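# Wastebasket
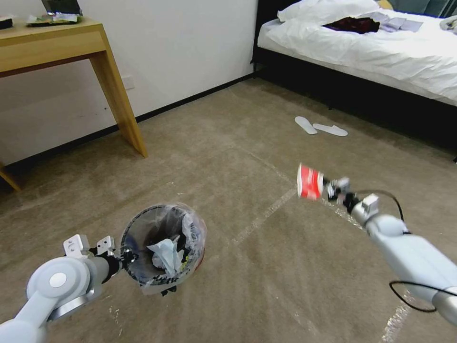 A **wastebasket** is a small open container kept indoors for rubbish that is mostly dry and mostly paper. It is known as a wastepaper basket in older books, a waste bin in Britain, and "the trash" nearly everywhere in the United States, where the same word covers the container, its contents, and the place the contents go afterward. Its larger relatives, the kitchen can and the outdoor bin, have lids, wheels, and municipal rules. The wastebasket has none of these and has changed very little as a result.

## Name

The "basket" in the name was once literal. Early examples were woven from willow or cane, often by the same shops that made baskets for laundry and bread, and buyers were trusted to remember which was which. The word survived the move to tin, wood, wire, and plastic. Dealers in office goods have tried at intervals to replace it with "receptacle," a word used chiefly on signs asking people to use one.

In Nevholm, an old furniture town, the local term is *heitmann*, after the workshop run by Hildegard Heitmann, who sold wicker baskets to the town's clerks. The family is said to have disliked this. The term is now used mainly by people over a certain age and by visitors who have read about it.

## History

### Before the basket

A household with little paper has little need for a place to throw it. For most of history paper and parchment were too costly to discard, and a spoiled sheet was scraped clean, turned over, used to stiffen a book cover, or put to humbler purposes. What could burn went on the fire. An open hearth in every room did the work of a wastebasket and heated the room besides, an arrangement later designs have not matched.

### The office

Cheap paper made from wood pulp spread during the nineteenth century, and offices filled with it. Envelopes, drafts, circulars, and advertisements for office goods all arrived faster than they could be filed. The basket beside the desk became standard equipment, along with the inkwell and the grievance.

It also picked up a second career as a figure of speech. Editors were said to keep large ones. Authors complained about them in letters, some of which must have ended up in the baskets concerned.

### Metal and plastic

Woven baskets had two faults. They let pencil shavings through onto the floor, and they caught fire. Pressed metal cured the first and eased the second, and by the early twentieth century painted steel bins were common in schools and government buildings. They were sturdy, and they rang like a bell when kicked, which made them popular with a particular kind of manager.

Plastic arrived after the Second World War. It was light, quiet, and easy to wash, and it came in colors that can still be found in motel bathrooms. Wire and mesh models remained in offices, where they were thought to look businesslike.

## Design

The usual wastebasket is round or rectangular and wider at the top than at the bottom. The taper allows empty ones to be stacked for shipping. It also allows them to become stuck together so firmly that a shop may give up and sell two as one.

Height is set by the desk. A basket that is too tall won't fit beneath, and one that is too short is kicked. Designers have proposed weighted bases, rubber feet, and brackets that fasten the thing to the furniture. The Flunura, a tilting model sold out of Plondon, leaned toward the user on a spring. It leaned toward the user's knees in particular, and the maker went back to coat hooks after 3 years.

### Lids

Most wastebaskets have no lid. Lids hide the contents and hold in smells, but they turn a single motion into several, and people faced with a closed lid tend to set their trash on top of it. Swinging lids were meant to solve this. They are cleaned less often than any other surface in the average home.

### Liners

The liner, a thin plastic bag with its top folded over the rim, is younger than the basket by a wide margin. Earlier users lined the bottom with newspaper or simply tipped everything out and tapped the sides. Liners made emptying faster and washing rare. Supermarket bags did the same work for free until shops began to charge for them, after which households found out how many they had been getting through.

Sizing remains a weak point. Liners are sold by volume and baskets are often sold by height, so a buyer must either do some arithmetic or guess. Most guess. A bag that is too small slides down at the first heavy item — an orange peel will do it — and has to be fished out by hand.

## Use

### Placement

Custom puts one wastebasket at each desk, one in each bathroom, and one in any bedroom whose owner has colds. Living rooms are disputed. Older household manuals advised hiding the basket behind a chair, where guests could not see it and therefore could not use it.

### Emptying

In offices the basket is traditionally emptied at night by someone the user never meets. Some firms have ended deskside collection and replaced it with shared bins in the hallway, citing recycling and the benefits of a short walk. The usual response from staff is to keep a private bag in a drawer.

In the home the question of whose turn it is has no settled answer. A full wastebasket can be made to hold more by pressing down on the contents, and this may be repeated for longer than seems possible.

### Throwing

Tossing crumpled paper into a wastebasket from a seated position is among the most widely practiced sports with no governing body. Rules vary by building. Shots off the wall are generally allowed, shots off a colleague generally not. Misses are supposed to be picked up.

Vitalii Demchenko's pamphlet on the subject, *Notes from the Third Desk*, reports 2,809 throws made over one winter in an accounts office. He gives his distance to the desk and his opinion of the ventilation, which he blames for the results, but omits the number that went in.

## Collecting

Old wastebaskets have a small following. Painted tin bins with maps, ships, or hunting dogs on the sides are the most sought after, and fakes are uncommon, as the genuine article seldom sells for enough to bother. Dents are accepted. Rust at the bottom seam is expected and is described in catalogs as "honest wear."

The Babić collection in Nevholm is the largest in the region and fills the upper floor of a former glove shop. Visitors are asked not to put anything in the exhibits. A plain gray plastic bin by the stairs is provided for gum and ticket stubs, and has twice been entered in the inventory by mistake.

## See also

- Ashtray
- Coal scuttle
- Laundry hamper
- Paper shredder
- Umbrella stand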